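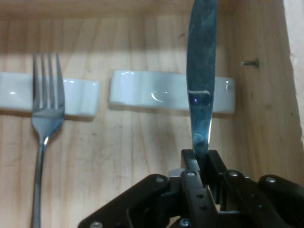
Murdo Yule sustentava que uma mesa bem posta se reconhece pela faca, e que o garfo qualquer pessoa acaba por pôr no sítio certo, nem que seja por cansaço. Repetia-o aos alunos do primeiro ano em Brelstead, que tomavam nota com ar grave e depois punham as facas com o gume virado para o vizinho.

Capítulo 2
Os talheres de mesa: faca, garfo e descanso

No capítulo anterior tratámos da toalha, assunto que o leitor terá suportado com paciência. Passamos agora aos objectos que nela pousam. A faca de mesa e o garfo são as peças que mais vezes nos passam pelas mãos ao longo da vida e as que menos vezes olhamos, salvo quando têm uma mancha e há visitas.

Comecemos pela faca. A de mesa, em aço inoxidável, tem a lâmina comprida e a ponta arredondada. Serve para cortar o que já vem quase cortado, para empurrar o arroz e para barrar manteiga quando a faca própria ficou na gaveta. Não se lhe peça que enfrente um bife mal passado: para isso existe outra, de que falaremos na secção 2.4, e existe também o talhante. O aço polido tem ainda o defeito de guardar memória de tudo. Uma dedada, uma gota de água da torneira, um pano com restos de detergente, e lá fica o risco baço, à espera do jantar de família.

O garfo de mesa tem, na forma mais corrente, quatro dentes. Houve modelos com dois e com três, e cada um teve os seus defensores, gente que escrevia cartas. A curvatura permite que o mesmo objecto espete e apanhe, duas tarefas que o comensal distraído costuma confundir. O cabo quer-se comprido e delgado, mas com peso bastante para não saltar do prato à primeira gargalhada.

Resta o descanso de talheres, peça baixa e alongada, muitas vezes de cerâmica branca, que metade das casas não possui e a outra metade guarda numa caixa. A sua função é modesta: manter a lâmina e os dentes afastados da toalha entre um prato e o seguinte. Quem o dispensa por o achar pretensioso costuma mudar de opinião no dia em que lava a toalha. O catálogo da casa Mowat, que usaremos nos exercícios, apresenta-o na secção de «complementos», entre as argolas de guardanapo e os saleiros, e percebe-se que sem grande esperança.

Um caso para abrir o apetite

A cantina da Indudska, em Brelstead, tinha no inventário de maio 1.420 talheres. Servia mais de 60 refeições por turno e, ainda assim, ao segundo turno faltavam facas. A gerência suspeitou de furto, o que é sempre mais interessante do que a verdade. As facas estavam no fundo dos cestos da máquina de lavar, encaixadas umas nas outras, com a lâmina para baixo, e saíam de lá tão manchadas que os empregados as punham de lado para polir mais tarde. Mais tarde, numa cantina, é uma gaveta. Havia duas, cheias.

Voltaremos a estas gavetas quando tratarmos da lavagem e da secagem. Por agora, basta reter alguns termos que o capítulo vai usar sem pedir licença:

Lâmina: a parte da faca que corta, ou que devia.
Gume: o lado cortante da lâmina. Na mesa posta, fica virado para o prato.
Dentes: as pontas do garfo. Chamar-lhes «bicos» é tolerado em casa.
Colo: a zona em que os dentes se juntam e que depois estreita até ao cabo.
Descanso: o apoio de talheres. Não confundir com o do cozinheiro, que não vem em nenhum catálogo.

2.1 A escolha do aço

Antes de comprar, pegue-se na peça. O conselho parece evidente e é o menos seguido de todos, sobretudo por quem encomenda faqueiros à noite. O faqueiro Gimach, que nos servirá de comparação até ao fim da secção, tem um cabo delgado que agrada à vista e cansa a mão ao segundo prato. Pouse-se a faca sobre um dedo, no ponto em que o cabo encontra a lâmina, e veja-se para que lado cai.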